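Garra que esmaga ou deixa cair: dicas de oficina

Adoro mexer em garras impressas, e as avarias são metade da diversão! Em fevereiro a minha começou a abrir sozinha a meio do movimento, sempre com peças redondas, e levei uma semana a perceber porquê. Ficam as dicas para quem tiver o mesmo problema.

Primeiro, desliguem a alimentação. Tirar só o comando não chega: a Conik que uso guarda o último valor e fecha com força assim que volta a ter sinal. Apanhei uma dentada no polegar à conta disso (nada de grave, mas aprendi).

Com tudo desligado, mexam os braços à mão. Se um dedo chega antes do outro, há folga numa articulação. No meu caso um inserto roscado tinha rodado dentro do plástico e o parafuso girava em falso. Aquece-se o inserto com o ferro de soldar, empurra-se até ficar à face e deixa-se arrefecer sem tocar. Se o furo já estiver largo, imprimam a peça outra vez, a cola não aguenta.

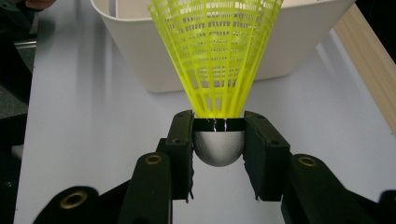 Depois vem o aperto. Comecem com a força no mínimo e subam aos poucos, 4 ou 8 pontos de cada vez. Objetos leves e ocos são ótimos para isto, dão logo sinal quando o aperto é demais! O Rory Dunbar, do fórum Lullus, ensinou-me a segurar sempre pela parte mais rija, e passei a estragar muito menos coisas.

Na minha ficou bem em 121. Acima disso o motor zumbe e aquece, e aí é parar logo.

Outra coisa: óculos postos quando testarem peças que podem saltar, e mangas arregaçadas. Parafusos revistos a cada 3000 ciclos, com uma gota de trava-roscas fraco (o forte nunca mais sai).

Para a próxima mostro como limpo as articulações com um pincel velho.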